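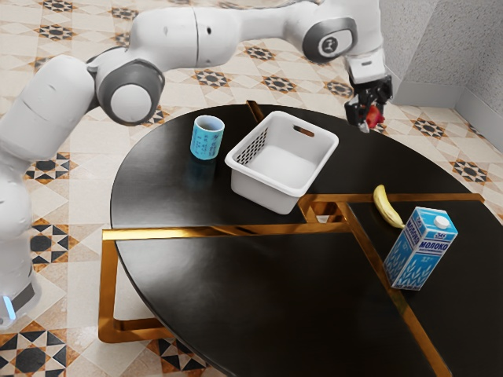 Damasceno Robotics Lab
Week 5 handout: From Perception to a Closed Gripper

Last week we moved the arm through free space and cheered when it didn't hit anything. This week there's a table with things on it, and the arm has to put one of them in the basket. I love this unit - it's where perception, planning and control finally have to talk to each other!

What you are building

Your Bosel node gets a scene from the Dredar simulator and sends joint targets back. The cup, the banana and the milk carton stay where they are. The red target goes in the basket. Everything else is up to you, within the interfaces in the starter code.

Part 1. Perception

The tabletop is glossy black with gold strips, and it will fool a lazy color filter. The blue cup has a reflection under it, so a mask made only from color can stretch well past the real base of the cup. Use depth to trim it. Reflections on gold are worse, and your wrist view will have plenty of gold in it.

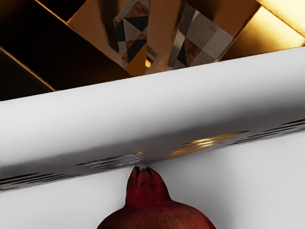 Once the gripper is close to the target, the wrist view loses most of its context, so don't throw away the pose you estimated from farther back. Keep it in the world frame, carry it forward with the joint readings, and let new detections correct it only when the confidence is high. A plain low-pass filter is fine for this. If you've met Kalman filters before, go ahead and use one, they're fun here.

Part 2. Planning

The planner returns a path with 101 waypoints. Check every one of them against the basket walls, and check the links as well as the fingertips. A wrist that clears the rim by itself can still bring a finger down on the plastic. Students usually forget to attach the held object to the collision model, too. Call attach_object() right after the grasp and detach_object() right after the release.

Plan the approach to the basket in two pieces:

1. Move to a point above the opening, with the fingers pointing down.

2. Descend in a straight line, slowly, until the target is inside the walls.

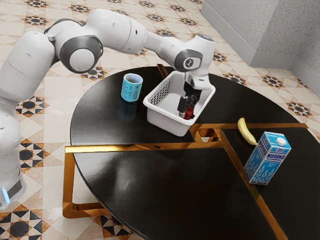
3. Open the fingers, wait 125 ms, and retreat along the same line.

Part 3. Control

Start with the gains in durkik.yaml. Raise the wrist gains one joint at a time and plot the tracking error as you go - the plots are the best part of this lab. If you see ringing during the descent, lower the speed before you touch the gains again.

Log finger width along with the joint positions. It's the quickest way to tell a closed grasp from a near miss when you replay a run. 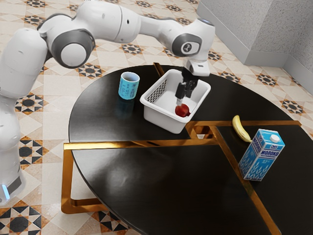
What to hand in

Your node, one log of a full run, and a success rate over 200 random seeds. The starter code gets 109 of them, so there's lots of room to improve. Add a paragraph on your most interesting failure, with the seed number so we can replay it in class. The upload page closes Saturday at noon.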